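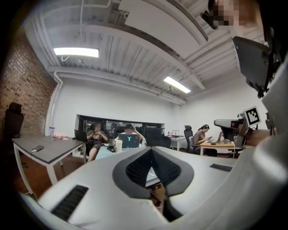 Laptops out on the tables, brick wall off to the left.

So here's a little look at our workroom at Skirnevham! I keep telling people about the place (three of you have asked about the desks alone), so this page is long overdue. I'm very fond of that dark gray table with the white metal legs, and the teal one is a close second. Give us an afternoon and both fill up with bottles, cups and chargers, and then it's a 30 minute tidy before anyone can find a pen.

My favorite part is overhead, though. No dropped tiles, just ribbed metal, and I could stare at it all day when I should be typing.
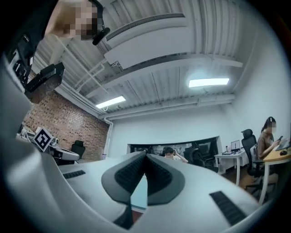 White corrugated decking, the big air duct and a couple of beams.

More from Umness in June, I hope!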